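Good Habits Before Good Grips: A Talk with Natalina Longo

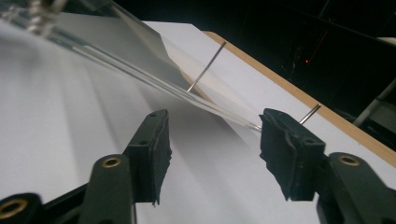 Open jaws over the paper, with the clear block and the upright pins just beyond.

Natalina Longo keeps her rulebook in a three-ring binder, and she would like you to know that the coffee ring on the cover is not hers. She has been in charge of handling practice at Brultik since February, and when I asked for half an hour of her time she gave me most of an afternoon, two cups of tea and a tour of every shelf in the room.

The binder holds 17 rules for people who collect demonstrations with hand-held grippers. It began as a page taped to a cupboard door by Radymyr Horobets, and Longo still speaks of that page with real fondness. "Radymyr wrote it in capital letters, so you felt you were being shouted at by a very kind man," she said. "Everything I've done since is mostly putting his page into sentences, and then arguing with Inna over the sentences."

Inna is Inna Yurchenko, who goes through the recordings afterward. She and Longo disagree warmly and often. Their longest dispute was over what counts as a finished task, and it ran for most of the summer.

We talked for a good while about the setup with pins in paper and a clear block, a sort of school optics bench that Longo is plainly very attached to. "People think the hard objects are the heavy ones," she told me. "Give me heavy any day. Give me a brick! Something you can see straight through, with a bright edge and a shadow that spreads all over the paper – that's where a person gets careless, because the hand knows where it is and the camera may not."

Her rule for clear objects is number 6, and she recited it without opening the binder. Come in low and with the jaws open, stop before contact, and hold still long enough for someone watching later to see where the edge is. Pins get their own paragraph. The operator has to say before starting which pin is to be touched and which is to be left alone, and a pin that leans is recorded as leaning. Straightening it on the quiet is, in her words, "a small lie that somebody else has to live with."

I asked whether all this slowed people down. She laughed and said of course it did, and that Lukian Dovhaniuk had told her so at some length when he came over from Flamar. The first set made under the new rules had 1,548 recordings in it, and Yurchenko sent back 400 of them. "That was a bad week," Longo said. "I bought pastries. Lukian took two and said the rule about pausing was still too long, and he was right, so we cut it."

What she likes best in the whole binder is a rule that has very little to do with the gripper. Anyone may stop a session, at any time, and doesn't have to say why until the next morning. Stefaniia Horobets proposed it after a long day at the Flirnitz site when everyone was tired and being polite about it. "You'd be amazed how much better people work when they know they can put the thing down," Longo said.

There are parts she isn't happy with. The pages on worn finger pads say when to write down the wear but leave the moment of replacement up to the operator, and two sensible people can look at the same ragged edge and disagree. She has a draft out with Ivanyshyn for comments and expects plenty of them back.

The next edition is due in November 2018, with wider margins, which Yurchenko asked for so that she has somewhere to write her objections.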